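We use a few essential cookies to keep this site working. Accept / Manage settings

Vornville Local History Room: progress report to the Ellis Fund

1/4/22

Dear Emrys Rees,

It is a pleasure to write to you again, and I hope you'll forgive me if I go on a bit, as there is plenty to tell. Your second payment arrived safely and has gone, as agreed, on shelving and on the recordings of people who remember the Deren mill before it closed.

We now have 10 recordings finished and typed up. The longest is with a lady who started in the weaving shed in 1942, straight from school, and who could still tell us the name of everyone on her row (and what most of them had in their sandwiches!). Two more talks are promised for later in April, once the families are back from their holidays.

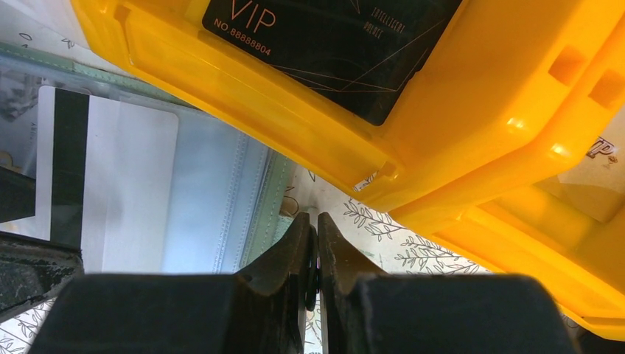
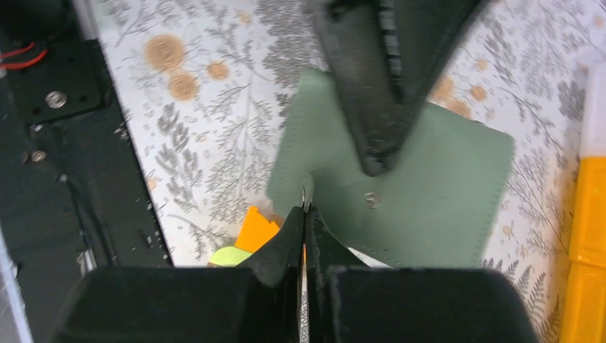 A black card in a yellow holder (first picture) and sage-green fabric (second picture).

The shelving has been slower, I'm afraid. Sodia sent us the wrong brackets, then were very kind about changing them, and the tall units are up along the back wall at last. The wage books have gone on the lower shelves, where our older visitors can reach them without asking.

We are a little under on printing and a little over on postage, and I'd be grateful if you would let us move the difference across. The reading list for schools still needs a proper going over, and I hope to send it to you with the next report.

With warm thanks from all of us,
Cledwyn Craddock

Recent items
Opening times over Easter
Mill names: can you help?
Report to the Ellis Fund, first payment

Contact us | © Vornville Local History Room | Back to top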